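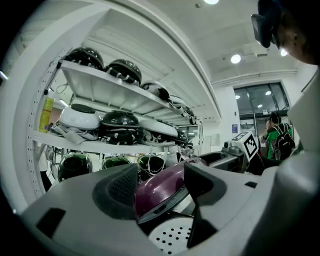 Unit 3: Open Shelving, Strapped Items and Small Appliances

Course: Storage Practice for Shared Rooms
Melmont Evening Program, Room 107
Notes by Jolien Van Beek. Practical session: Sepehr Rezaei.

Read before the practical. Section numbers follow the lecture. Terms in quotation marks are used in the written assignment and should be used with the meaning given in these notes.

3.1 Scope

Unit 2 dealt with boxed goods, which have flat faces and can be stacked. Unit 3 deals with items that have neither property. Two groups are covered. The first is rigid shells with attached straps, of which helmets are the standard case. The second is small countertop appliances with a separate or hinged lid.

Closed cabinets, hanging rails and refrigerated storage are outside this unit.

3.2 Parts of an open shelving unit

An open metal unit consists of uprights, shelves and the fittings that join them. On units with punched uprights, such as the white one in Figure 1 at the head of these notes, a column of small rectangular holes runs along the post. Where such holes take shelf fittings, their spacing sets the "pitch", the smallest step by which a shelf can be raised or lowered. Check the pitch of the unit in front of you before drawing a layout. A layout that calls for half a step cannot be built.

Shelves come in three common forms:

Flat panel. Smooth on top, folded edges. Easy to wipe. Round items slide.

Wire. Good air flow. Thin cords and buckles drop through.

Tray. Raised edge on one or more sides, often ribbed on the underside for stiffness. Holds round items well. The raised edge reduces the usable opening for the level above and must be included in the clearance calculation.

"Clearance" is the distance from the top surface of one shelf to the lowest point of the shelf above it. Ribs and edges on the underside count as part of the upper shelf. Students regularly measure from surface to surface and lose a full step of pitch as a result.

3.3 Strapped items: the shell

A helmet on a shelf rests either on its rim or on its crown. Rim-down is the default in this course. The shell is stable, the outer surface can be read from the front, and the item can be picked up with one hand over the top. Crown-down is used only for airing the lining and should not be left as a storage position, as a rounded crown rocks.

Leave a hand's width between neighboring shells. When this is not possible, use fewer items per level and add a level. Do not nest shells of different shapes. A nested pair looks tidy from the front, but the inner one is overlooked at issue and its straps are trapped.

Depth is treated separately. If the shelf is deep enough for two rows, the rear row is "dead stock" for practical purposes: people take from the front and return to the front. The Clanitz layout sheet, handed out in Unit 1, has a column for this. Fill it in even when the rear row is not used.

3.4 Strapped items: the straps

Straps cause more trouble than shells. A loose strap behaves in one of four ways, and the practical asks you to classify each strap you find:

a) Tucked. The strap is folded under the shell and held by it.
b) Spilled. The strap lies on the shelf surface beside the shell.
c) Draped. The strap hangs over the front edge of the shelf.
d) Crossed. The strap lies over or under a neighboring item.

Figure 1 shows a) to c) on a single unit. On the top shelf, white straps hang over the edge at the near end and webbing hangs down the front of the next helmet. On the middle shelf, gray and white straps spill out under the white helmet with the dark gray top panel, and the black one beside it has its straps in a heap underneath. Class b) is tolerated in a room with light use. Class c) is corrected at once, as a draped strap is within reach of sleeves and passing trolleys. Class d) is corrected before issue.

Correction procedure:

1. Lift the shell clear of the shelf with one hand.
2. Gather the strap ends with the other. Close the buckle if there is one.
3. Fold the strap once into the hollow of the shell.
4. Set the shell down rim first, front edge last.
5. Run a finger along the shelf edge. Anything that catches is a spilled end.

Do not wind straps around the outside of the shell. Webbing holds a crease and the fit has to be reset at the next use.

3.5 Cords on the same unit

Thin cords and straps should not share a level. They tangle in storage and they are hard to tell apart in poor light, in particular black cord against black webbing. The lower level in Figure 1 is a useful study: thin white cables lie across one of the dark helmets, and further cords hang from the level above. Before moving a helmet in such a position, trace every cord that touches it to both ends. If an end cannot be reached, leave the helmet in place and begin with the cord.

Permanent cords run down the back of an upright and are fixed at each level. A cord run down the front or side of a post is acceptable for a temporary arrangement if it does not cross an opening.

3.6 Color and order

Sort by size first, by type second and by color last. Color order is the most attractive and the least useful, with one exception. Dark glossy shells are difficult to distinguish on low levels, where the shelf above throws a shadow. Light shells can be placed low and dark shells high when the stock permits it. Compare the visibility of the white and the dark helmets in Figure 1 and note where each sits.

Labels go on the shelf edge, directly under the item. The Fledaditz holder in the course kit clips over a plain edge and does not fit over a tray edge. For trays, use the adhesive type.

3.7 Stray items

A "stray" is an item on a level that belongs to a different group. Bottles are the most frequent strays on equipment shelving. One stands on the middle shelf in Figure 1, yellow with a yellow-green label, against the upright. Treat every bottle as unidentified until the label has been read. Cleaning products go to the cleaning cabinet, drinks leave the room, and anything without a readable label goes into the holding tray at the door for the instructor.

If a product is needed at the shelving, for example for wiping linings, it gets its own labeled place at the end of a level and appears on the layout sheet. It is then no longer a stray.

3.8 Small appliances: general

The second group differs from the first in three respects. The items are heavier for their size. The weight sits low, in the base. The top part is usually made to open or come off, and it must never be used for lifting.

A countertop cooker is described in the assignment under four headings: lid, rim, body, controls. Record the color and finish of each. Record a model name only if it is printed on the item and you have read it yourself. 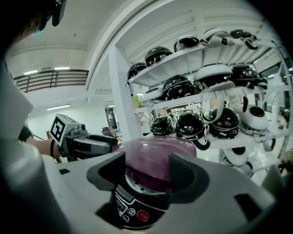
Figure 2. Compact cooker with purple domed lid, black body and control panel.

3.9 Small appliances: reading Figure 2

The lid is translucent, so large contents may show through it as a shape. Do not rely on this. An appliance is recorded as empty only after the lid has been opened.

Between the lid and the body is a silver rim with a ring of small perforations. Perforated parts collect residue and need a brush. A cloth passes over the openings and leaves them filled. Keep them clear of shelf liners, labels and neighboring items.

The panel has round buttons, one of them red. The assignment does not ask for the function of any button, and color is not evidence of function. Write "red round button, lower right of panel" and stop there.

3.10 Handling and placing

1. Confirm that the appliance is unplugged and cool.
2. Check that the lid is seated.
3. Take hold of the body on two opposite sides, below the rim.
4. Lift straight up. Keep the panel facing you.
5. Place it with the panel toward the front of the shelf and slide it back until the base is fully supported.
6. Coil the power cord, if attached, beside the body. Never under it.

Store appliances between knee and chest height. Clearance above a hinged lid need not allow for opening, as the lid is not opened on the shelf. Clearance above a domed lid is measured to the highest point of the dome plus one hand.

Smooth bodies are slippery when handled with dry cotton gloves. The Nikzad gloves in the kit have a textured palm and are the ones to use in step 3.

3.11 Mixed units

Helmets and appliances may share a unit but not a level. Appliances take the middle. Helmets take the top and, if the stock is large, the bottom. Light items on the top level should still be reachable without a step. Where a mixed unit is unavoidable in a kitchen, keep the helmets on the side away from the cooking surface. Linings take up grease and odor.

3.12 Worked layout

Take a unit with three levels at an adjustable pitch. The stock is a set of helmets of mixed size, two cookers and a box of cords. Shelf surface to shelf surface is 412 mm. The upper shelf is a tray with a total edge and rib depth of 34 mm, all of it below the shelf surface.

Clearance = 412 - 34 = 378 mm

A cooker that needs 390 mm including the hand allowance does not fit, although the surface-to-surface figure suggests that it does. Lower the shelf it stands on by the smallest number of steps that gives the missing 12 mm, then recalculate the level below. The cords go in their box on the lowest level, at the opposite end from any helmets.

3.13 For the practical

Bring the layout sheet, a tape measure and a pencil. Work in pairs. One person handles, the other records, and you change over after each level. Sepehr Rezaei will sign the sheet when the unit has been returned to its agreed layout. Sheets without a clearance value for every level are handed back.

Written assignment: one page, due at the end of June. Choose one level of any open unit you have access to, draw it as found, classify the straps under 3.4, list the strays, and draw the revised layout beside it at the same scale.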